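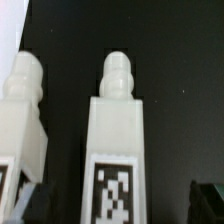

Pivano pick-and-seat kit: marker reads fine, grasp lands off center on the tagged pegs

Posted in Kits and Accessories, Grippers and End Effectors
Tags: wrist camera, fiducial, calibration, pegs

tredge_lab

I am evaluating the Pivano pick-and-seat kit for a small bench cell and have to decide in February whether to keep it. The kit as shipped to me: two-finger gripper, wrist camera with bracket, a black slotted panel, and a set of white plastic pegs with a square marker on the body. The job is to take a peg by the body, lift it, and seat it in a fixture next to the panel.

Marker detection is not the problem. Over 1000 logged cycles the marker was found on the first try almost every time. The problem is the grasp. The fingers close with the peg offset to one side, the peg rotates slightly as they close, and the head then touches the edge of the fixture on the way in. 37 of those cycles ended in a force stop during seating. The offset is always toward the same side.

Done so far:
- Reprinted the calibration sheet and ran the hand-eye routine again, twice
- Cut approach speed to half
- Changed the exposure from auto to fixed
- Swapped pegs between positions (no difference)

At the final approach pose the lower part of the marker on the target peg drops out of view. The neighboring peg's marker is only partly in view as well, with what is likely a finger over some of it. The support page says the marker should be "visible on approach" and gives no distance. Is this a calibration fault, or is the camera mounted too low for these pegs? I would also like to hear from anyone who runs the Flusto bracket on this gripper.

Edited to add: firmware is the version that came on the unit. I have not updated.

flusto_bracket_user

Check where your software takes its last pose from. The stock Pivano program keeps updating the target until the fingers start to close. A marker with its bottom edge out of view cannot give you all four corners. Depending on the detector settings, it either returns nothing and holds the last pose, or it accepts a weak fit. The second case gives a steady bias of the kind you describe.

What I would do, in order:

1. Log the pose at every update during the approach and plot the sideways value against distance. If it is flat and then steps or drifts near the end, that is your fault.
2. Set a freeze distance. On my cell the full marker leaves the view a little before the grasp pose, so I take the last good reading ahead of that and drive the remainder blind. The setting is under Approach, Advanced, "hold target." It is off by default.
3. Average several readings at the freeze point with the arm stopped. It costs a fraction of a second.
4. Restrict the detector to one marker ID. With two tagged pegs side by side, you do not want a partial reading from the neighbor considered at all.
5. Redo hand-eye only after the above. If the plot is flat all the way in and the grasp is still off, the camera-to-gripper transform is wrong and steps 2 to 4 will not help.

On the Flusto bracket: it moves the camera up and back, so the marker stays whole for longer. It also adds height behind the wrist, and I had to change two waypoints to clear the panel. The clamp is good. The cable relief is poor, and I replaced it. I ran 1391 cycles on it before the first seating stop, and that one was a chipped peg. I would still try the hold setting before paying for a bracket.

One more point. The peg body tapers toward the top. If your fingers are flat and parallel, a high grasp touches only part of the pad and the peg can tilt. Go lower on the body if the marker and the table allow it.

gripperhand19

had the same thing, updated the firmware and it went away. also wipe the lens

tredge_lab

Logged it as suggested. Sideways value is flat until close to the grasp pose, then it walks toward the bad side over the last few updates. Turned on "hold target," limited the detector to one ID, and lowered the grasp height slightly. The next 19 cycles all seated without a stop. That is too few to sign off on, so a long run is going overnight.

Firmware left alone for now so that I change one thing at a time. Lens was clean.

My complaint about the kit stands. The hold setting should be on by default with this panel and these pegs, or the manual should give the distance at which the marker stops being whole. The hardware has given me no trouble.

flusto_bracket_user

Agreed on the manual. If the long run shows any stops, post the plot with the force trace from the seating move. The time of first contact will show whether it is the grasp or the fixture position.

Related threads
Zoëga fixture plates: hole pattern for the small panel
Replacing finger pads without repeating calibration
Tredatby bench frame, leveling feet and vibration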